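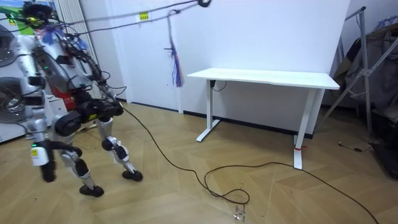

A humanoid robot in silver and black.

What Does It Mean When a Company "Makes" Money?
Money Talk for Kids, part 2

When I was a kid I heard a grown-up on the radio say that a company had "made" millions of dollars, and I pictured a big room where somebody in an apron was printing it. I believed that for a really long time! So if you've ever been puzzled by the way grown-ups talk about businesses and money, you're in good company with me.

The trouble is that "made" can mean two very different things. Let's pull them apart.

First word: revenue

Revenue (say it REV-uh-new) is all the money that customers pay a business. All of it, every dollar, before anything gets taken out.

Let's make up a business so we have something to work with. I'm calling mine Fosora, and Fosora sells dog biscuits. Peanut butter ones, shaped like squirrels, because I think dogs would find that exciting. A bag costs ten dollars.

One month Fosora sells 60 bags. Sixty bags times ten dollars is $600, so the revenue for that month is $600. If you sold 60 bags of squirrel biscuits, you'd be feeling pretty great, and you'd probably start thinking about what to buy with all that cash.

Hold on, though. Don't spend it yet.

Second word: costs

Fosora had to pay for things before it could sell anything. Costs are what a business spends to do its work. For my biscuits that would be:

Flour and a LOT of peanut butter
Paper bags, plus the stickers that go on them
Rent for the kitchen
Electricity for the oven
Pay for the two people who do the baking

That last one surprises some kids. The people who work at a business get paid out of the money that comes in, and for lots of companies paying people is the biggest cost there is. It makes sense if you think about it – a company that helps other companies with their computers doesn't need any flour, but it does need plenty of people who are good with computers.

Third word: profit

Now take the revenue and subtract the costs. What's left over is the profit.

Let's say that after Fosora pays for everything on the list, there's $70 left. So $600 came in, $70 stayed. (Quick math break: how much did Fosora spend that month? Grab a pencil if you like. The answer is at the bottom of the page.)

When somebody says Fosora "made" money that month, they could be talking about the $600 or the $70. Those are very different amounts! So when I hear a big number now, I always want to ask, "Is that revenue or profit?" You can ask it too. Grown-ups get a funny look on their faces when you do.

Can a business have no profit?

Yes, and it happens a lot, mostly with new ones. If the costs are bigger than the revenue, that's called a loss.

Picture another pretend company, Ukmont, that rents out kayaks on a lake. Before the first customer ever gets in a boat, Ukmont has to buy all the kayaks, and the paddles, and a life jacket in every size. In its first summer it spends much more than it earns. Does that mean it's a bad business? Maybe, maybe not. The kayaks will still be there next summer, and Ukmont won't have to buy them all over again.

It needs money to get through that first summer, of course. The owners might use their own savings, or borrow from a bank and pay it back a bit at a time. Or they might find an investor, a person who puts money into a business and gets to own a piece of it. If the business does well, that piece could be worth more later. If the business closes, the investor could lose the money. It's a risk, and that's why investors ask so many questions first.

Are big companies the same?

The words are the same, yes. A huge carmaker like Honda has revenue, costs and profit, and so does the little shop where you buy popsicles. The carmaker's numbers just have a lot more zeros, and it takes a whole bunch of accountants to add them up.

Try it yourself

Invent a business. Mine when I was little was called Gosar and it was going to sell hats for cats (the cats were not consulted). Write down what you'd sell and what one would cost to buy. Then make a list of everything you'd have to pay for. Be sneaky and thorough – it's easy to forget things like tape, or the bus ride to the store. Then subtract and see if you'd have a profit or a loss. If it's a loss, what could you change? You could raise the price, but then fewer people might buy. You could use cheaper stuff, but would your customers notice?

Math break answer: $530.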